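Dasari two-finger gripper: six months on a home-built cell

I bought the Dasari gripper in July for a robot arm I share with two other members of a small workshop. It replaced a Hitell unit that had a stronger grip but kept losing its zero position. The Dasari is the cheaper of the two and has been on the arm ever since.

Fitting

The gripper comes with an adapter ring, four bolts and a cable that is long enough for a mid-sized arm, though you have to provide your own clips. Fitting took me 30 minutes, most of it spent routing the cable so that it didn't pull tight when the wrist turned. Leave more slack than you think you need. The printed manual has the wiring table for an older version of the plug, and the correct one is on the Khamphan site, where I ordered it.

Setting up

The software installs without trouble on an old laptop. Opening width is set in millimetres and force on a scale with no units, so expect some trial and error. I settled on 3 for foam and 19 for wooden blocks. Anything higher marks soft wood.

We covered the bench in brown paper and taped it into squares, which gives us fixed places to put things down. I would do this with any gripper. When a pick goes wrong you can put the object back in the same square and try again.

In use

Most of our work is picking up light things and setting them on plates or in pots. Foam cubes are easy. Thin plates are harder, as the fingertips are blunt and tend to push the rim along the paper. In a run of 500 picks with foam the gripper dropped very few, nearly all of them near the end when the finger pads had picked up dust.
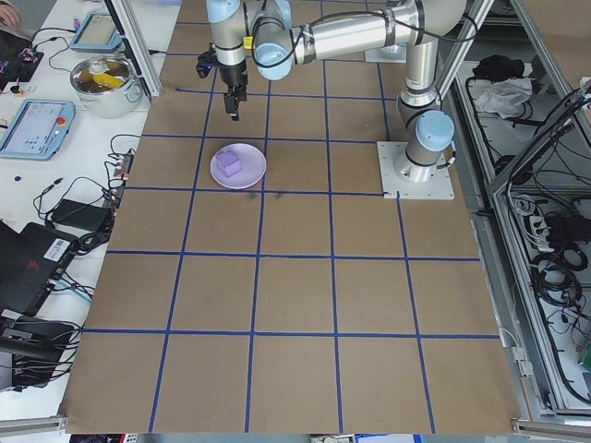
Noise and wear

It makes a short whine on closing, quieter than the arm itself. The pads are the weak point. Mine went shiny after around three months and I changed them for a Kornari set, which fits with a little trimming.

Verdict

Good value for light work at home. I wouldn't buy it for heavy or oily parts. Four stars, one off for the manual.

10 January 2022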